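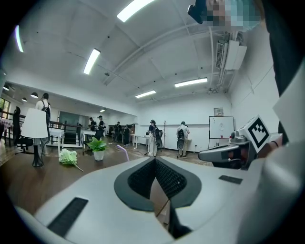

Armelle Pons wrote in to say that pendant lamps belong over tables and nowhere else, and that a workroom should be lit evenly from the ceiling.

By Fabrice Leblanc
December
3 min read

I agree with half of that. Rectangular fluorescent fittings on a white ceiling give flat light with weak shadows, good for bench work and tiring by 4 p.m. Black pendants under a dropped section do the opposite: a pool of light below, a dim ceiling above. I use both, on separate switches.

My notes from the last relamping:

Tubes get replaced as a set. Mixed ages show as mixed color.
Panels are wiped with a barely damp cloth, power off, before the new tubes go in.
Pendant cords are measured from the tabletop. Mine hang at 70 cm. Jacqueline Tessier prefers 69 and can have it.
Conduit gets dusted last, working toward the air conditioner.

The side near the window needs less light until midafternoon, so the pendants stay off until then. I still have one ballast that hums.

7 comments
100 shares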